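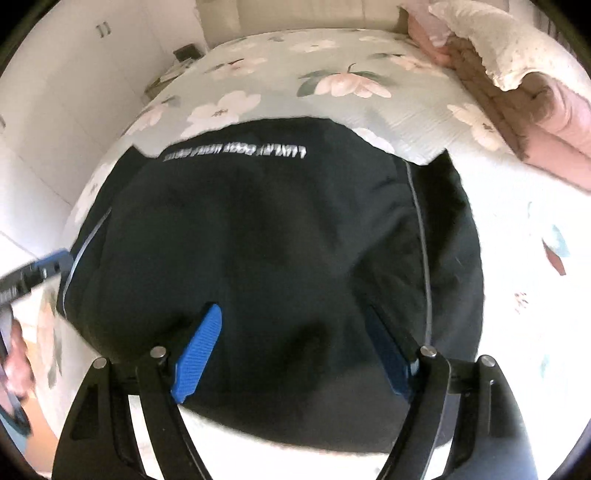 So the Tarora saga has a second chapter, because a few of you wrote in after the last post asking whether I ever got the tracker working in the van. Yes. Mostly. Let me back up a bit.

I run two vans and a very tired pickup for the flower deliveries, and until this winter my entire fleet management system was texting "where are you" and hoping whoever was driving was parked when they read it. It worked fine when it was just me and Baiba Kuusk (she's been driving the north loop since the beginning and knows every back gate in Prevolberg). Then we took on the hotel contract and suddenly I had people calling me at 6:30 in the morning wanting to know if their centerpieces were ten minutes out or an hour out. I had no idea! I was in my kitchen in socks!

I tried Teuber first. It's the one everybody at the wholesale market seems to have, and I can see why - the map is gorgeous, the little vans glide along like a video game. But they really want you to have a proper fleet. The guy on the phone kept saying "per hundred vehicles" and I kept saying "three." He was very nice about it. The quote was not nice.

Tarora is much plainer. You get a box the size of a deck of cards that plugs in under the dash, an app that looks like it was designed on a lunch break, and a map that refreshes every 42 seconds. I timed it, because I am that person. For a delivery outfit our size that's plenty. Peonies don't move that fast.

Installing it in the white van took me five minutes. Installing it in the green one took an entire Wednesday, most of it upside down in the footwell with a flashlight in my teeth. The port on that model is tucked up behind a plastic panel, and once the box is in, the panel won't close. I ended up buying a short extension cable and sticking the box to the side wall with Velcro. If you have an older van, just order the cable at the same time and save yourself the neck ache.

Then came the alerts. Oh, the alerts. Out of the box it pings you for everything: hard braking, sharp turns, doors, idling, leaving the area, coming back into the area. I had 100 notifications by noon on the first day, and most of them were Baiba going over the same speed bump behind the hospital. She was not thrilled. We sat down with coffee and went through the list together, and I'd really recommend doing it that way if you have people driving for you. It felt a bit icky to me at first, watching dots that are people I know. We agreed on what stays on (arrivals, long idling, low battery) and what goes off (everything that sounds like a scolding), and the tracker sleeps when the shift ends. She has the app on her own phone too, so she sees exactly what I see.

The idling one has been the real surprise. I always assumed the pickup was our gas guzzler. Nope! It was the green van, sitting outside the cold store with the engine running while we waited for somebody to open up. Now we call ahead from the gas station and the gate's usually open when we pull in. I haven't done the math on a full month yet, but the fuel receipts from February are noticeably thinner.

Things I still don't love: you can't share a live link with a customer unless you pay for the next plan up, and the trip history only exports as one enormous spreadsheet. Mine has over 4,000 rows already and I have looked at maybe twelve of them. Also it insists that our shop is located in the middle of the river. I've moved the pin 2 times and it drifts right back.

A reader asked about Petska, which does the customer link for free. I haven't tried it. If you have, please tell me how it copes with underground parking, since half the hotel drop-offs are in a garage and Tarora just loses its mind down there. The van vanishes at the ramp and pops up again on the street like nothing happened.

The pickup gets its box next week, provided I can find the port. Baiba says it's behind the ashtray. I'm bringing the flashlight either way.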